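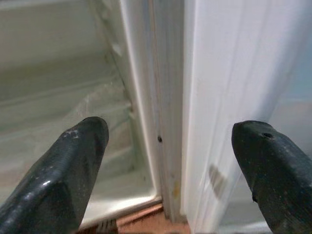

I've had reflux for 4 years, and for most of that time I thought heartburn was simply the price of liking curry. So I'm pretty chuffed to announce that Tierney, our little digestive health clinic, is opening a reflux program for adults this January. We've called it Flerum, and it starts where most of my own bad nights started, with an open fridge and me wondering what I could get away with before bed.

A quick word on the names, as people mix them up all the time (I certainly did). Heartburn is the burning feeling behind your breastbone. Reflux is stomach acid coming back up into your food pipe, and nearly everyone gets a bit of it now and then. When it keeps happening and starts to bother you or cause damage, doctors call it gastro-oesophageal reflux disease, or GORD. You can have reflux without much burning at all, and some people only notice a cough, a sore throat or a sour taste in the morning.

Flerum runs over 4 visits. You'll sit down with our dietitian, Declan Hanrahan, and go through what you eat, when you eat it and how you sleep. Declan won't hand you a giant list of banned foods! Triggers vary a lot, and he'd much prefer you keep a diary for 2 weeks and see what yours are. Mine were late dinners and peppermint tea, and I was drinking the tea to settle my stomach.

"I like people to leave with fewer rules than they came in with," Declan says. "Someone's given up tomatoes, coffee, chocolate and onions all at once, and they're miserable, and they still don't know which one was the trouble."

The program costs $49 a visit and you don't need a referral. Please see your GP first, though, if you have trouble swallowing, you're losing weight without trying, or you've been vomiting blood or passing black stools. Chest pain that spreads to your arm or jaw, or comes with shortness of breath, means calling an ambulance.

Bookings are open now at the front desk, in person or by phone.

Colm Tully
Clinic manager, Tierney
November 11, 2025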